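Marlene had meant to put the tennis balls back in their can before supper, she truly had, but the brown cloth on the table was so soft that they rolled off every which way, and she sat and watched them settle, thinking of the summer at Trindidum and the long, silly matches they never finished. 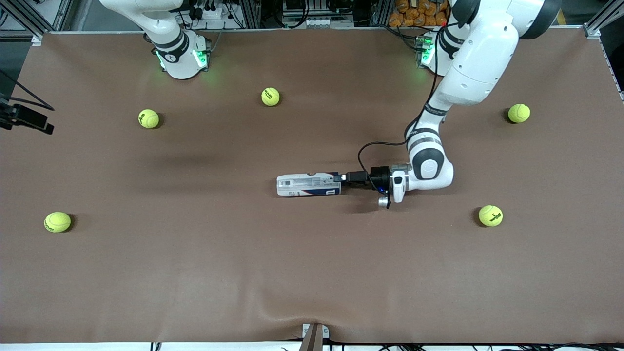
Leave them out a while, Sang said, we could still get in a set before dark, and you owe me one from December. She laughed and went to find her shoes (the old ones, with 20 years of clay in them).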